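Notebook, Arumo headline tracking
9 February 2024

OK, so I finally sat down with the January pull and I'm kind of amazed at how many headlines get changed with no note at all. I knew it happened, everybody who reads the news online knows it happens, but seeing the before and after next to each other is something else. My favorite so far is the Brestlow town budget story. It went up as "Council guts library hours" and by dinner it was "Council adjusts library hours." Same byline, same time stamp at the top, no correction line. Guts! Adjusts! Those are two different stories.

To recap for anyone picking this up cold: Arumo grabs the front page of each site on our list and saves the headline, the subhead and the first paragraph. Luvell is the compare script. It flags anything where the words moved. I gave it 1,000 saved pages last night and went home.

It flagged 400 of them, which made me very happy until I started reading. A lot of it is junk. Curly quotes turning into straight quotes. "Live updates" turning into "Updates." One site swaps the order of its subheads depending on something I can't figure out (ad load? your location?) and Luvell thinks every one of those is a rewrite. I've got a filter for the quotes now. The subhead thing is still open.

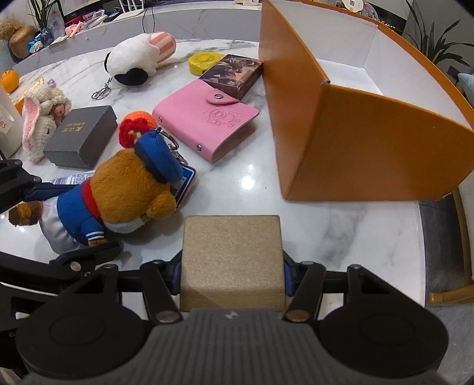
Beige block in the blue finger pads, orange board standing on the right.

Rules I'm using for sorting by hand, so we all do it the same way:

Typo or style fix -- mark it S and move on.
New facts came in (score, death toll, vote result) -- mark it F. These are fine, that's just news happening.
Same facts, different tone -- mark it T. This is the pile we care about.
Can't tell -- mark it Q and leave a comment, please, even if it's just "huh."

The T pile is where I keep arguing with myself. If a paper drops "lied" and puts in "misstated," is that tone or is that a lawyer calling? I put it in T. I also put it in T when it goes the other way, mild to harsh, and there are more of those than I expected. I'd love it if somebody else read my Ts without looking at my marks first. I have opinions about some of these outlets and I'm sure they leak.

Also, the social posts. Cuautle saves the post that goes out with the story, and in 3 cases the headline on the site got softened while the post kept the old wording and just stayed up there collecting angry replies. So readers are yelling about a sentence that isn't on the page anymore, and other readers are telling them they made it up. I got pretty worked up about that one and had to go get coffee.

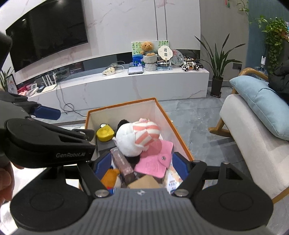
I want to pull the post and the page into one row so you can see them drift apart over time. Cuautle uses its own story IDs, naturally, so I'm matching on the link, and that breaks whenever a site changes the link along with the headline. Ugh. I tried matching on the first paragraph and that was better, but it glued 2 totally separate school board stories together.

To do:
Fix the subhead order problem, or just drop that site for now
Rerun the compare with the quote filter on
Ask for a second reader on the T pile
Write to the Brestlow paper and ask whether they have a policy on headline changes (be nice)

Saved the marked sheet in the shared folder under Arumo, January. The Q comments are in the last column, and it's pretty far over, so scroll right.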